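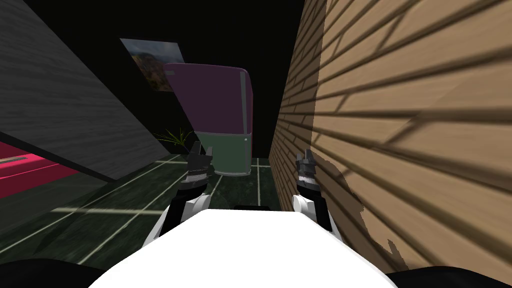
Kernow 680 Freestanding Rebound Wall

3 min read

The Kernow 680 is a freestanding rebound wall for soccer passing, first-touch and volley practice. It is made by Hondby for clubs, schools and indoor training halls. The face is a tensioned net on a steel frame, and the angle can be changed without tools.

Frame
The main frame is powder-coated steel tube with welded corners. The two rear struts fold flat against the frame for storage. Rubber feet are fitted as standard for hard floors. For grass and artificial turf, remove the feet and fit the ground pins supplied in the accessory bag.

Net
The net is knotless polyethylene, held to the frame by elastic loops. Each loop can be replaced separately. The net is rated by Hondby for 4,000 strikes per loop set under normal club use. After that the loops lose tension and the return becomes short and uneven. Replace the full set at one time; mixing old and new loops pulls the net toward one side.

Angle settings
The rear struts lock in 5 positions. Position 1 is vertical and returns a ground pass along the floor. Positions 2 and 3 lift the ball to shin and thigh height. Positions 4 and 5 are for headers, chest control and goalkeeper handling. Both struts must be locked in the same position before use.

Assembly
Two people are needed. Lay the frame face down, attach the struts, then stand it up and fit the net from the top center outward. Retighten the strut bolts after the first session. Katsuhiko Nomura's setup sheet, packed with the unit, gives the loop order and bolt torque.

Use with younger players
Size 3 and size 4 balls rebound more slowly than size 5. For under-10 groups, Liudmyla Tkachuk of the Hondby coaching desk recommends position 1 only, with players working in pairs and the wall treated as the third passer.

Storage
Fold the struts and store the unit upright. Release the upper loops if it will not be used for more than a month. Do not hang equipment from the frame.

Price and supply
Price: $559, including net, feet, ground pins and one spare loop set. Wheels are sold separately. The Kernow 680 replaces the earlier model without wheel mounts. Orders placed now ship in February.

Page updated January 17, 2019

Related items
Kernow wheel kit
Kernow replacement loop set
Letness folding target goal
Kleinschmidt ball cart
Kleinschmidt free-kick mannequin, spring base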